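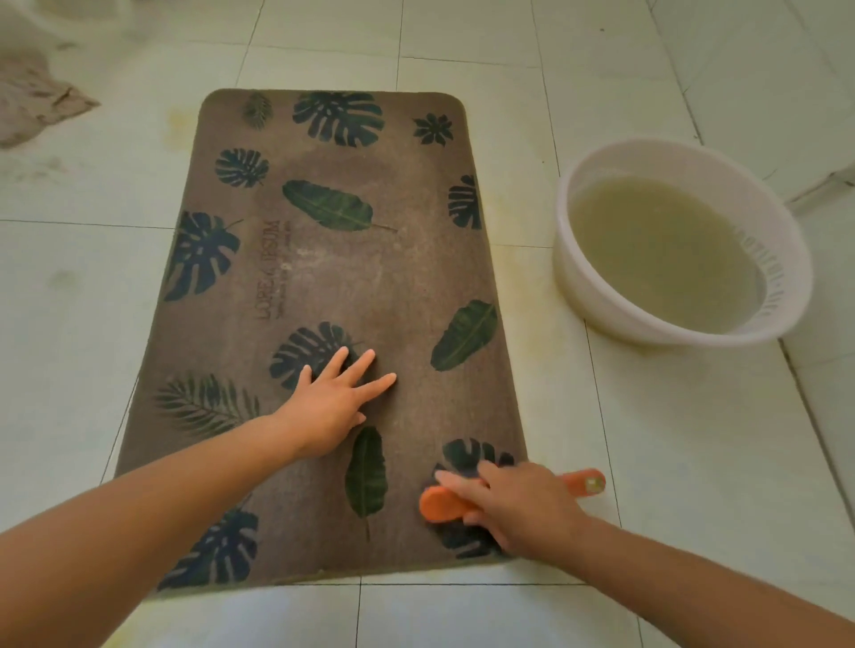
Did the Sesten water meters cut household use?
We can't tell yet. Of 200 meters paid for, 21 sent readings through October.

Iko, the supplier, calls that a strong start. I don't — 12 of the 21 are on one street.

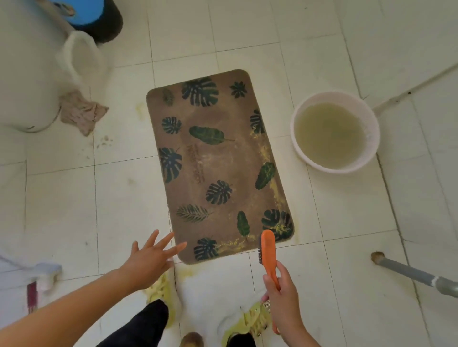 Tetteh Ayaaba has asked Iko twice for the raw logs and received a brochure. 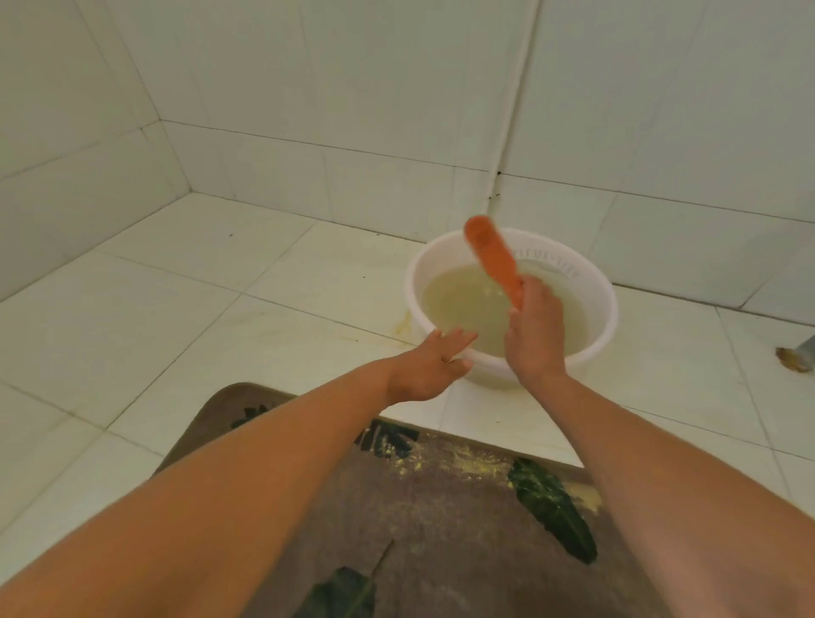 The savings estimate assumes showers and washing machines. A round plastic basin on a bathroom floor fits neither, and the survey form has no box for it. I would hold the second payment until it does.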